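Section 4: Setting up your family step challenge

I wrote this part of the Prorkum guide after three goes at it with my own lot, so learn from my mistakes. You'll need the Clesa wristband charged and the Hevent app on one phone in the house.

1. Open Hevent and tap New Group. Give it a name the kids will put up with.

2. Add each person. Anyone under 13 goes in as a junior, so their page stays hidden from other groups.

3. Pick a starting goal. I'd go with 100 active minutes a week each — you can always bump it up later, and a goal that's too big gets ignored by Tuesday.

Note: ball games, skipping and mucking around in the yard all count as active minutes. Steps alone will sell your kids short. 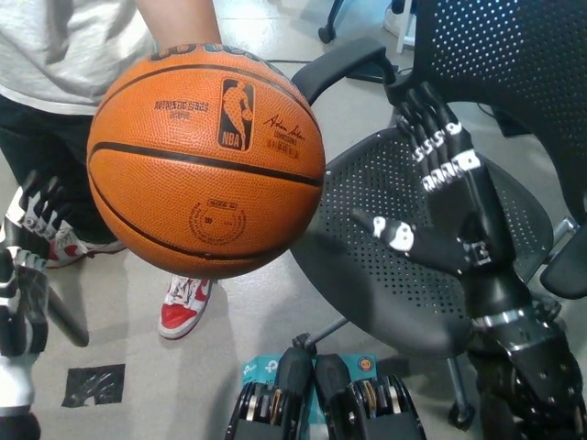
Basketball, entered under Ball Sports.

4. Hold the side button on the Clesa until it buzzes twice, then let go. The band should turn up in the app under its number (mine is 124). If it doesn't, switch Bluetooth off and on and try again.

5. Choose a reward for the end of the month. We let the winner pick the Saturday outing, and it's worked a treat since April.

Caution: don't wear the band tight overnight. Loosen it a notch before bed and give it a wipe, especially in summer.

6. Tap Start. The group board holds 399 entries before it drops the oldest ones, so save a copy now and then if you like looking back. 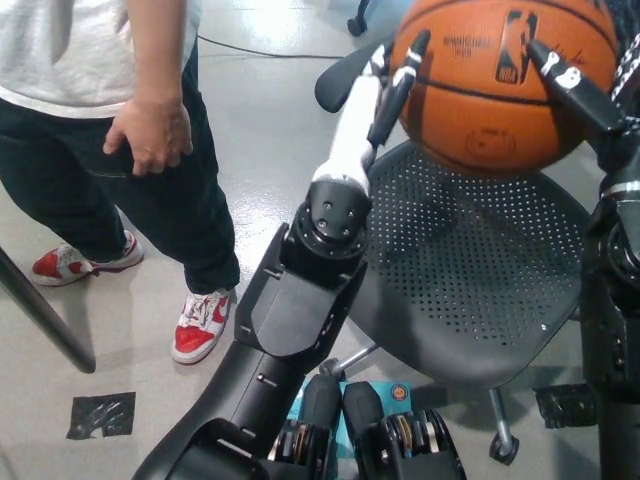
Karamanlidis wrote in to say that step 5 went better at their place once the grown-ups were left out of the running, as the kids had given up trying to beat Dad. You can do that under Group, then Members — just untick the adults.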